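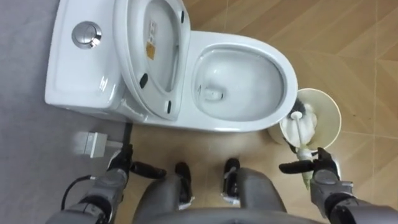 Tiempo de lectura: 5 minutos

6 de noviembre de 2025

Ljubica Vukadinović llega a la entrevista con una bolsa de tela de la que saca un par de guantes, un paño doblado y una escobilla nueva, todavía con su cartón. La pone encima de la mesa del café sin ninguna vergüenza. "De esto quiero hablar yo", dice. "Todo el mundo me pregunta por los productos, y los productos me interesan poco."

Desde hace años se encarga de la limpieza en los apartamentos de Ovuvano, una empresa pequeña que alquila pisos por semanas a personas que vienen a trabajar a la ciudad. Antes limpió en un hotel y en una clínica dental. De la clínica le queda, según cuenta, la costumbre de empezar siempre por el mismo lado y de no hablar mientras trabaja. También forma a las personas nuevas, y la primera mañana entera la dedica al cuarto de baño.

Le pregunto por qué el baño y no la cocina. Se lo piensa. "En la cocina cada uno tiene su sistema y casi todos funcionan. En el baño la gente tiene prisa. Quiere salir. Entra, echa el líquido, mueve la escobilla tres segundos, tira de la cadena y se va. Así no se ha limpiado, se ha perfumado."

Su método comienza con el asiento y la tapa levantados, apoyados hacia atrás contra la cisterna. Parece una cosa evidente, pero ella insiste en que se haga antes de ponerse los guantes buenos y antes de abrir cualquier botella. Con todo levantado quedan a la vista los topes de goma negra del asiento, y en esos topes se fija ella primero. "Debajo del tope se queda una línea. Usted pasa el paño por el asiento, brilla, y la línea sigue ahí. Yo la limpio con un bastoncillo de algodón. Me han dicho que exagero."

Después viene el borde. Los inodoros de una sola pieza le gustan mucho más que los de cisterna separada, por una razón práctica: no hay junta entre la cisterna y la taza donde se acumule el polvo mojado. En la mayoría de los pisos de Ovuvano los cambiaron durante una reforma, y habla de aquella reforma con verdadero cariño. "Todo blanco, todo liso, la pared de fuera baja hasta el suelo sin hacer rincones. Se pasa la mano con el paño y ya está. Quien eligió eso había limpiado alguna vez."

Menos cariño tiene para el pulsador cromado de doble descarga. Queda bonito, reconoce, pero el agua dura de esta zona lo mancha, y una mancha en un cromo redondo se ve desde la puerta. Lo seca siempre al final, con una esquina del paño que ha reservado para eso. Si alguien del equipo lo frota con el lado áspero de la esponja, se entera. "Los rayones no se van. El sarro, con paciencia, sí se va."

Llegamos por fin a la escobilla. Ljubica le quita el cartón y me enseña cómo la coge: por la parte baja del mango, con la mano cerrada, sin apretar. Para ella el error más común es dejarla en el soporte chorreando. En el fondo se forma un agua sucia que nadie mira, y al día siguiente se mete en la taza una escobilla peor que la suciedad que se quiere quitar. La solución que propone es sencilla: cuando se termina, se deja la escobilla cruzada sobre la taza, sujeta con el asiento bajado, y se espera a que escurra mientras se limpia el lavabo. Luego se guarda.

El soporte lo prefiere abierto, en forma de vaso, y de color claro. Los cerrados, con tapa, le parecen una mala idea aunque en la tienda tengan mejor aspecto. "Claro y abierto. Así veo si hay agua abajo. Si es negro y cerrado, no veo nada y me quedo muy tranquila, y estoy tranquila sin motivo." También tiene una opinión sobre el lugar: en el suelo, cerca de la parte delantera de la taza y al lado de la mano que trabaja, para no llevarla goteando por encima de las baldosas. Su compañero Blagoje Trajkovski, que es zurdo, la cambia de lado en cada piso que le toca. Ella la vuelve a cambiar. Llevan así, dice, mucho tiempo, y ninguno de los dos ha cedido.

¿Cada cuánto hay que comprar una nueva? En su trabajo, cada cuatro meses, o antes si las cerdas se abren. En una casa puede durar más. No cree en las marcas caras. Cree en las cerdas densas y en un mango que no se doble, y pide que la cabeza se pueda desenroscar. Las escobillas de silicona las probó durante un mes de noviembre y las devolvió todas, aunque admite que a su hermana le van bien.

Sobre los productos habla poco, tal como había avisado. Usa un desincrustante ácido una vez por semana y jabón neutro los otros días. Nunca los dos con lejía, nunca la lejía con nada. Aquí se pone seria y me pide que lo escriba: "Ponga usted que no se mezcla. Tuve a una chica con tos dos días enteros por mezclar. Ponga también que se abre la ventana, y si no hay ventana, la puerta."

Al suelo le deja el último turno. La base del inodoro la repasa de rodillas, con un paño aparte que luego se lava solo, a temperatura alta. Le pregunto si no existe una manera más cómoda y se ríe. Existe, con una fregona estrecha, y la usan casi todos en el equipo. Ella tiene las rodillas bien y dice que, mientras las tenga, prefiere mirar de cerca.

Antes de irse vuelve a meter la escobilla en el cartón, porque es para el piso de la segunda planta y tiene que llegar allí antes del mediodía. El camarero, que ha escuchado una buena parte, le pregunta por el sarro del grifo. Ella vuelve a sentarse.

Texto: Tihomir Dumitrescu

2.336 veces compartido · 4 comentarios

Artículos relacionados
- Toallas que no secan: el suavizante y otros culpables
- Snežana Halilović: "Una lavandería se reconoce por el olor"
- Cómo quitar la cal de la mampara sin rayarla
- Guardar los paños por colores, sí o no

Contacto · Aviso legal · © 2025 Edano · Volver arriba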